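Robotics Club Takes On the Zipper
Flimstead Community Newsletter, February 5, 2025

If you have walked past the Flimstead robotics room after school lately and heard cheering, it was probably over a zipper. The club has given up maze runners for the year and gone in for bags, and we couldn't be happier about it!

The idea came out of the Seltader Challenge, the regional contest our students enter every spring. This season's task reads like a chore list: open a bag, put something in it, close it again, all with robot arms. It sounds easy until you try it. Cloth sags and slides and never sits the same way twice, and a zipper only runs well if somebody is holding the other side of the fabric still.
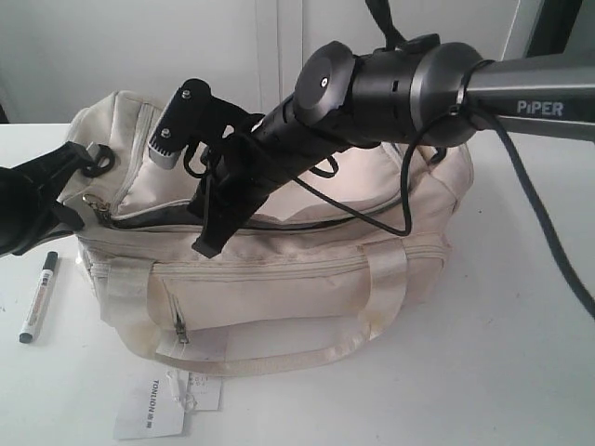 Back in September most of the group had never driven an arm at all. They started with foam blocks, went on to paper cups, and then spent a long stretch on dish towels (folding them was a disaster, picking them up went fine). Bags came out after winter break. The students work in four teams, and each team keeps its own notebook of what it tried, with sketches and plenty of crossed-out guesses. Those notebooks count toward the Seltader score, so please ask to look through one if you visit.

Every team has its own opinion on where to grab. One wanted to pinch the fabric next to the zipper and peel, another was sure that pushing on the slider would do it. 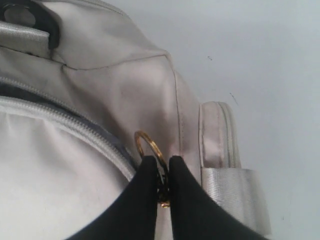 Grip practice has taken up more afternoons than anything else, and it has paid off in patience if nothing else. The students line up the approach, close the fingers slowly, check, back off and go again. A gold-colored ring like the one between the black fingertips is a lovely thing to aim for, bright against pale cloth and big enough to forgive a small mistake. The tiny tabs are another story, and the teams have started grading pulls from friendly to rude.

The club has recorded 715 practice tries so far this season, the good ones and the bad ones both. Going back over the bad ones is where the arguments start, and they are great arguments - about angles, about speed, about whether the second arm should be helping more. 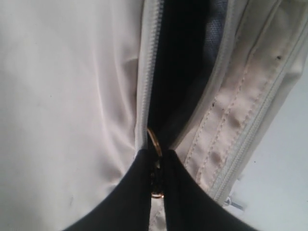 Kovács
Club Advisor, Flimstead Robotics

I want to add a word on money and on the open house. The Firnberg Fund has given us nearly $600 for spare fingers, cables and contest fees, and we are very grateful. At the open house the students will run the whole routine and then let visitors have a turn at the controls. Bring a bag with a zipper if you have one to spare. Soft ones are the hardest and we want those most! Backpacks, duffels and old purses are all welcome, and a little grime is fine with us.

We could also use a few more adults on practice days. You don't need to know any programming. Mostly it's setting up the table, keeping cables clear and asking the students why they did what they did.
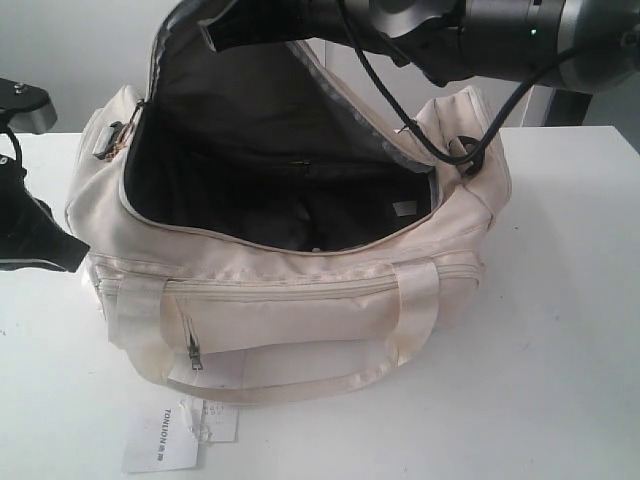
One parent wrote in to say that her son now studies every zipper in the house before he'll touch it, and she wondered whether the club would think about buttons next year. The students have already talked it over. They would like to get through the spring contest first, but buttons are on the whiteboard, right under shoelaces.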